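Pre-use and comparison checklist, hand-held grippers on bedding
Unit under test: Drimier parallel linkage gripper, against the Pukeretti pair
Filled in by: Viorica Lazăr
Checked by: Bogdan Bratu
Date: Dec 3, 2020

Mark each line OK, FIX or N/A. Write a comment for anything marked FIX. Don't start a round with an open FIX in section 1.

## 1. Before the first grasp

- [x] Pivot screws snug, no play at the joints. **OK**
- [x] Fingers open and close by hand without catching. **OK**
- [x] Camera lens wiped, lens ring tight. **OK**
- [ ] Cable strain relief at the handle. **FIX**

Comment: strain relief had slid back about 2 inches. Gheorghița pushed it up and taped it. Closed before round one, but order the proper clip from Zamfir. Tape was the answer in November too.

## 2. Pinch points and snags

- [x] No sharp edges on finger plates. **OK**
- [x] Free hand stays behind the handle while the fingers are closing. **OK**
- [ ] Trim, cord and fringe kept out of the linkage. **FIX**

Comment: corded edges are the worst case. The cord can ride into a slot in the finger and stay there when you open. If it does, stop and back it out by hand. Don't pull. Add this to the operator sheet.
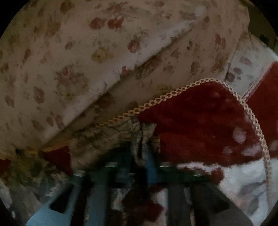 Item 2, cord-trimmed red plush next to the floral upholstery.

## 3. Pads

- [x] Both pads seated flat on their brackets. **OK**
- [x] No lifting at the corners. **OK**
- [x] Pads free of lint before each round. **OK**
- [ ] Spare pads in the box. **FIX**

Comment: one spare left. The textured blue pads hold thin sheets better than the smooth ones we tried first, and I would keep them for everything except long pile. They do pick up fibers, so the lint check has to be done every round and not once in the morning.
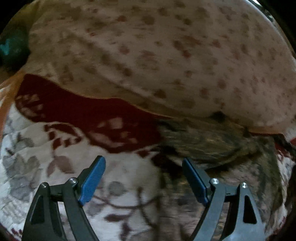
Bogdan wants the pad life limit set at 300 grasps. I would go lower on fleece and leave 300 for flat cotton. Left open until Dede Gbeho has looked at the worn set.

## 4. Camera and recording

- [x] Fingertips in view at full open. **OK**
- [x] Recording at 60 frames per second. **OK**
- [x] Clock matches the logging laptop. **OK**
- [ ] Blur acceptable during approach. **FIX**

Comment: approach is too fast. When the operator swings in, the fabric smears and you can't tell one layer from the next.
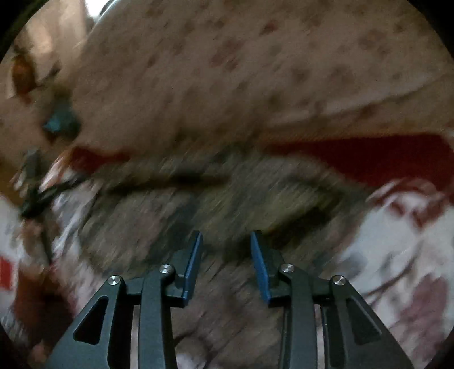 Slow the last part of the reach and hold still for a moment before closing. Traian Mihăilă asked for a shorter exposure as well. The room light may not allow it. Try it once with the lamp and once without and write down both settings.

## 5. Grasp comparison

- [x] Same pile used for both grippers. **OK**
- [x] Pile shaken out and dropped again between rounds. **OK**
- [x] Operators swapped at the halfway mark. **OK**
- [ ] Seam grasps logged separately. **FIX**

Comment: a seam between two thick pieces is a different job from lifting a single fold, and the log has them under the same code. Total in the log is 1,328 grasps for both grippers. Gheorghița will go back through and tag the seam ones. No pass rate goes in the report until that is done. 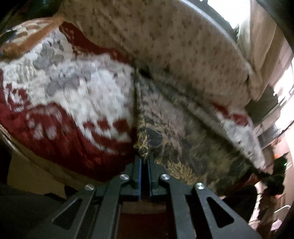
Item 5, seam grasp: fingers at the join of the knit blanket and the gold-print fabric.

## 6. Shutdown

- [x] Fingers left open, no load on the linkage. **OK**
- [x] Fibers picked out of the joints. **OK**
- [x] Files copied to the Grokis drive. **OK**
- [x] Gripper back in its case, lens cap on. **OK**

Open items: strain relief clip (Viorica), spare pads (Bogdan), exposure test (Traian), seam tags (Gheorghița), pad life limit (Dede).

Cleared for use on bedding with the cord and fringe note in section 2. Not cleared for unattended runs.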